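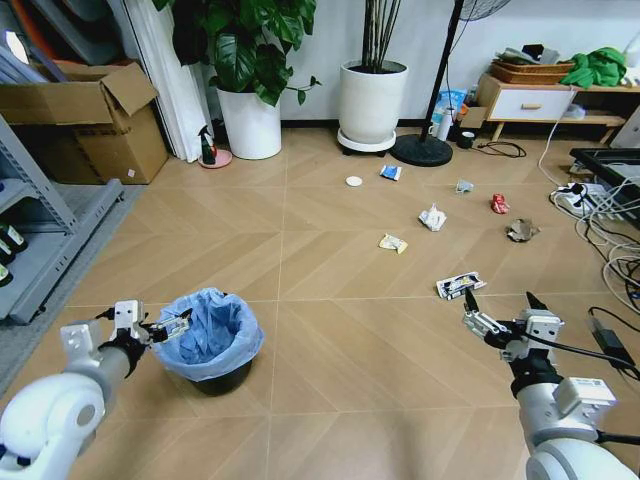

The Upgrade I Kept Putting Off

I've been running the back office for Bradbridge, a small chain of kitchenware shops, long enough to remember when our point-of-sale software arrived in a padded envelope. You put the disc in, you went to lunch, and when you came back it had either installed or it hadn't. Then you left it alone for as long as you possibly could.

That was my whole strategy, and I'm not proud of it. By last September we were two major versions behind on Skerex, the inventory package that holds every spatula and stockpot we own. The tills still rang. The reports still printed (mostly). But our gift card add-on, Dinis, had stopped supporting our version, and every time a customer wanted to check a balance, the cashier had to phone me. I got very good at reading out balances!

So I called Bình Sầm, who set up our first server and still answers when I ring, bless him. He asked me to send over a list of every custom report we used. I sent him 433. There was a long silence on the line, and then he asked, very politely, how many of those anyone had opened this year.

Well. I went through the lot over a couple of evenings with a pot of tea, and it was like cleaning out a garage. There was a report for a loyalty scheme we dropped ages ago. There was one called "Test new FINAL use this" that pulled sales for a store we've since closed. I kept the tax ones, the reorder ones and a weekly margin sheet our buyer would fight me over, and I let the rest go.

We did the Tô Street shop first – it's our smallest, and the manager there doesn't rattle easily. Bình copied the database to a spare machine and upgraded the copy, one version and then the next, with me ringing up pretend sales in between. The second jump broke our receipt layout so badly that the store address came out sideways. He fixed it in an afternoon. I would have cried.
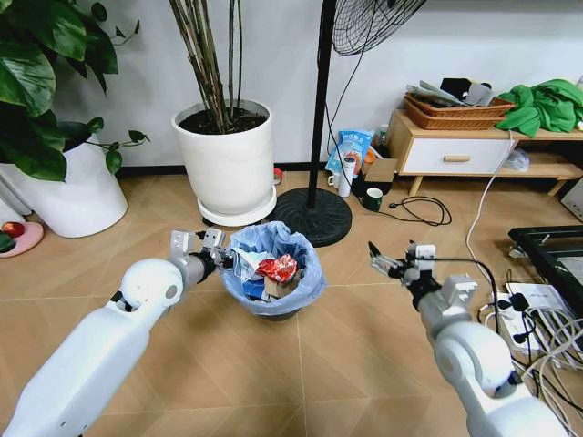
Can you skip a version and go straight to the newest one?

It depends on the package, so ask the vendor before you plan anything. With ours, the database had to pass through each major version in turn, and that doubled the time I'd set aside.

Once Tô Street had run happily through a full month-end, we moved the other 4 stores over, one at a time, after closing. I brought sandwiches. The only real hiccup was a label printer that refused to speak to the new software until we found its driver on an old thumb drive in my desk.

As for cost, I'd budgeted for the licenses and forgotten all about training. The new returns screen puts the refund button where the old one had "cancel," and you can imagine how the first morning went. I ended up printing a one-page cheat sheet and taping it beside every till, and it's still there.

It's November 2023 as I write this, and there's already a little orange badge on my screen telling me another update is ready. I've put it on the calendar for after the holiday rush, and Bình has asked for the report list in advance.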